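Recording hand-held gripper demos for a pouch-packing task

By Ekaette Haruna, December 5, 2023

When Hawi Tilahun and I started collecting demonstrations for Fikre, our little policy-learning project, we lost most of a set to sloppy starts. We now record 30 short episodes at a time, and this is the routine we settled on (please borrow whatever is useful!).

Step 1. Lay out the task

Put the pouch at the far side of the table with its mouth open, and the cube in front of it, closer to you. Soft plastic never sags the same way twice, and I'd leave it alone – the policy needs to meet all those folds sooner or later. Sit down, take a gripper in each hand and rest both on the table with the jaws toward the cube. Check that the marker plate on top of each one faces up, and let the cables hang down over the front edge so they don't drag across your work.

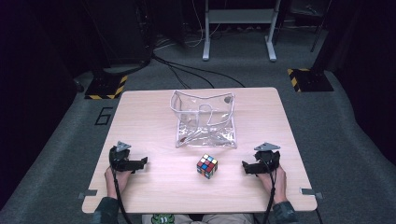

Step 2. Check the gripper views

Before the first episode, open the live view from each gripper camera. You want both fingertips in the lower part of the picture and plenty of tabletop between them. Clear plastic on pale wood is hard to make out, so look for the white rim, which is what I steer by myself. If you can't find it from your starting pose, move your hand a little and look again.
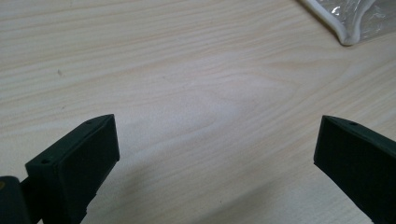 Gripper view with the fingers open and the rim of the bag at upper right.

Step 3. Record, then trim

Hold still for 3 seconds, do the task at an easy pace, and hold still again at the end. Tianyou Long trims our episodes to those two pauses, and he will thank you for making them clear. Scramble the cube between episodes if you like, and shift the pouch a bit each time. We kept 152 episodes out of 200 for our first training set.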